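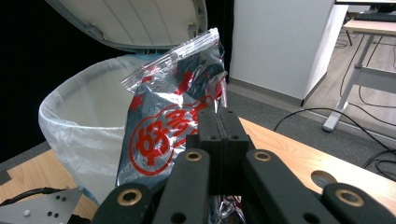
Week 9: What the policy has really learned
Handout, Wallton course in robot software

Most papers you read this term will say that a policy "learned to throw away trash." Before you believe that, ask what went in. For this week's set, Tultine, it was 3,000 demonstrations made by people with hand-held grippers. We train on 2,000 of them. The rest went out in filtering, and the filter deserves as much suspicion as the network.

9.1 Where the labels come from

The action label is the gripper pose at the next time step plus the jaw width. There is no label for "bag," "bin" or "open." If a write-up says the model understands containers, look for the experiment that shows it. I have looked and did not find one.
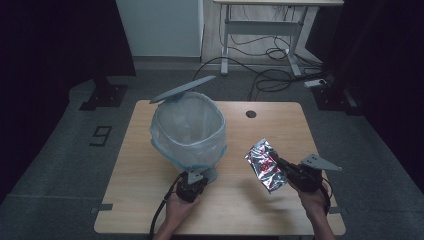

Fig. 9.1. Two hand-held grippers at the table, the right one holding a foil snack bag, the bin lid open.

9.2 Things that could fool you

Shiny packaging. Foil highlights move with the viewpoint, so a feature tracker may follow the glare.
Bin position. If it hardly varies across the set, a policy can ignore the bin and still score well.
Release timing. Jaw width is a small part of the loss. A low loss tells you very little about when the jaws open.

9.3 Exercise

Run the Plitville baseline for 100 trials with the bin where it was in training, then 60 with it moved. Report both numbers separately. Do not average them. Bring your failure logs, including the dull ones, and read section 9.1 again before you write the word "generalizes."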